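15/06/2024 – bench notes, wastewater surveillance, Dridville site

Read the Vunard summary again this morning. They claim the Dridville samples show an early rise, a full week ahead of clinic reports. I'm not convinced. The whole claim rests on 13 samples, and two of those came from the Rawat pump station after the bypass was opened, so who knows what was diluted with what. Nobody has sent us the flow data. Asked again.

Reran our share of the October archive: 12 tubes, 500 mL starting volume each, concentrated on the Presero kit. Recovery control came back at 90 per cent on the first tube and much worse on the rest. Either the first is a fluke or the thaw did damage. I suspect the thaw.

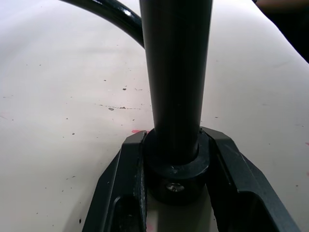
The Presero people say recovery is "stable across matrices". Fine, then show the raw numbers for sludge-heavy samples, which they haven't. Same sort of trust I'd put in a collar held on a rod by one small set screw – probably all right, but I'd check it before leaning on it. Their blank also drifted late in the run, and the manual calls that normal.

To do: blank every fourth tube, fresh spike stock, and no sharing of the curve with Vunard until the flow data turns up. Freezer 2 needs defrosting.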